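Section 6. Setting Up a Reading Trail

A Reading Trail is the part of Movivau that tells you which history book to pick up next, so that you can stop standing in front of the shelf holding two volumes on the Hanseatic League and feeling judged by both. You need a Movivau account and at least one finished book. Books you have told people you finished will work too, but the suggestions get strange.

Before you start

Update to the version released 03/06/2025. Older versions sort ancient history alphabetically, which puts Assyria in a good mood and nobody else.

If you came over from Prulley, import your old list first (Section 4). Prulley kept no record of where you stopped reading, so every book arrives marked Finished. Enjoy this for a moment, then go through and correct it.

6.1 Creating the trail

1. Open Shelves and choose New Trail.

2. Enter a period. You can type a century, a reign or a plain phrase such as "after the plague." Movivau accepts "the olden days" and will return all of them.

3. Enter a place. Modern country names are fine. If the place has changed hands a lot, choose Any Name and the search will cover the lot of them.

4. Set the width. Narrow gives you books on your subject. Medium adds the neighbors. Wide adds trade, weather, disease and usually a book about salt.

5. Press Build. Over 495 titles will be considered for most European trails, and the screen may sit still while this goes on. Pressing Build again starts the job from the top.

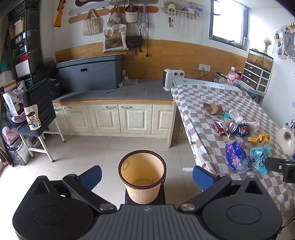
6. Check the first title. It should be a general history you could read without a family tree in the other hand. If it is a collected edition of tax records, go back to step 4 and see whether Scholar is ticked.

Note: Trails are limited to 52 books, one a week for a year. The limit can't be raised. Readers who have asked us to raise it were, on average, on book three.

6.2 Setting the pace

1. Open the trail and choose Pace.

2. Pick pages per day. The default comes from your last four books, so a summer of thrillers will leave it wildly optimistic about Byzantium.

3. Choose whether to count endnotes. With endnotes on, a long biography can gain a third of its length and you can gain the right to mention it.

4. Save.

Caution: Changing the pace in the middle of a book moves every later date on the trail. Anyone following a group trail will see the dates move too, and will know whose pace did it.

6.3 Group trails

A group trail lets several readers share one list. Choose Share, then enter an email address for each person. Each reader keeps a private page count unless Show Progress is on. We suggest leaving it off until you know one another well, and then leaving it off.

Groups can vote on the next book. Ties go to the shorter one. This rule came out of the Zarno test group, which spent most of July tied between two lives of the same duke and read neither.

The vote screen also takes comments, and these stay with the trail. 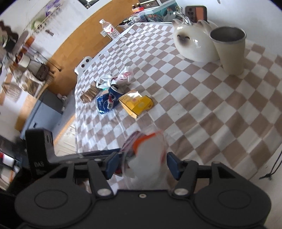
Kaneko wrote on the shared canal trail: "Can we please have the one with maps? I got through six chapters of the last book thinking the river ran the other way, and it made the siege very hard to follow."

The group had the setting it needed and hadn't found it. Open the vote, choose Filters and tick Maps Required. Titles with a single map on the inside cover count as having maps, so tick Maps Inside Chapters as well if rivers matter to you.

6.4 Skipping and dropping books

Skip moves a book to the end of the trail. Drop removes it and asks for a reason. The choices are Too Long, Too Dry, Wrong Century and Author Is Still Angry At Another Author. Your answer adjusts later suggestions, though Too Dry has little effect on trails about constitutional reform.

A dropped book can be brought back from Shelves, under Dropped. Your bookmark will still be there, on page 11.

6.5 If the trail looks wrong

All the books cover one battle: the width is set to Narrow and the period is a single year. Widen either one.

The same book appears twice: publishers like to give a history a new title when it crosses an ocean. Press and hold one copy, then choose Merge.

The trail is empty: check the spelling of the place, then check that the period wasn't entered in the future. For trails that stay empty after both, send the trail code through Help and include the period exactly as you typed it.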